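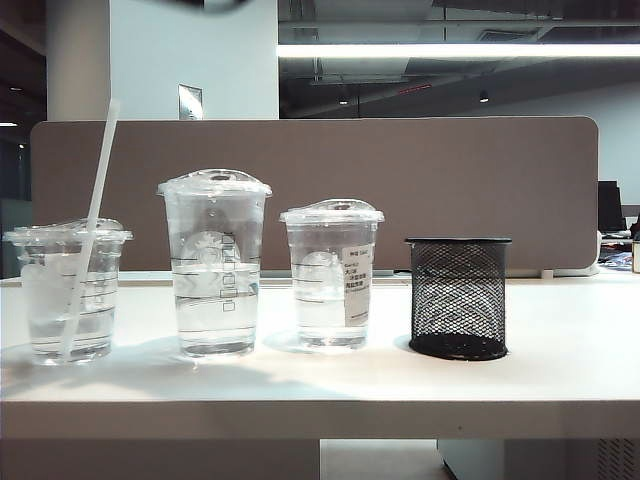

Clear plastic cups with domed lids, each holding water, beside a black mesh pen holder

A cold cup is a single-walled drinking vessel, usually transparent, made for serving chilled drinks to be taken away. It is sold to cafés and juice bars together with a matching lid, and is distinguished from the paper hot cup by its clear body and its lack of a heat-resistant sleeve. Cold cups are used for iced coffee, iced tea, fruit drinks and plain water.

Construction

Most cold cups are formed from a heated sheet of plastic drawn into a mould. The common materials are polyethylene terephthalate (PET), polypropylene (PP) and polylactic acid (PLA), the last of which is made from plant starch. PET gives the clearest wall. Polypropylene is slightly cloudy but bends further before it cracks. The body tapers towards the base so that empty cups can be stacked, and the rim is rolled outwards to give the lid an edge to grip.

Cups are supplied in a range of heights and widths. A short, wide cup and a tall, narrow one may hold similar amounts, and suppliers therefore list capacity in millilitres as well as outer dimensions. A 600 ml cup is normally counted among the large sizes.

Lids

Flat lids were the earlier form and remain in use for drinks without a topping. Domed lids leave room above the rim for cream, foam or ice. Some have a flat top and take a straw, while others have a raised, sloped sip area from which the drink is taken directly. Lids are not always interchangeable between makers, even where the stated rim size is the same. The Nolletano range, for example, uses one rim for all its cups, whereas the Maststead range requires 2 separate lid sizes.

Markings

Printing on the wall may include the seller's mark, horizontal fill lines and a column of small boxes in which staff record the customer's choices. Fill lines show the level to which each ingredient is poured before ice is added. Many outlets now attach a printed paper label to the side of the cup in place of handwritten notes. Labels may carry more than one script where the shop serves customers in several languages.

Reuse

Although sold for single use, cold cups are often kept in homes and offices as water cups, pencil pots or containers for seedlings. A study of office waste by Nesrin Bilgin and Benjamín Ulloa, completed in December, recorded 59 cups kept by staff at one site, of which 12 were still in use for drinking water. The authors noted that the lid was the part most often lost.

Cups kept for drinking should be washed by hand in warm water, with the lid removed. PLA softens at fairly low temperatures and is unsuitable for hot drinks or a dishwasher. A cup with a split rim should be discarded.

See also
Drinking straw
Paper cup
Tumbler (glass)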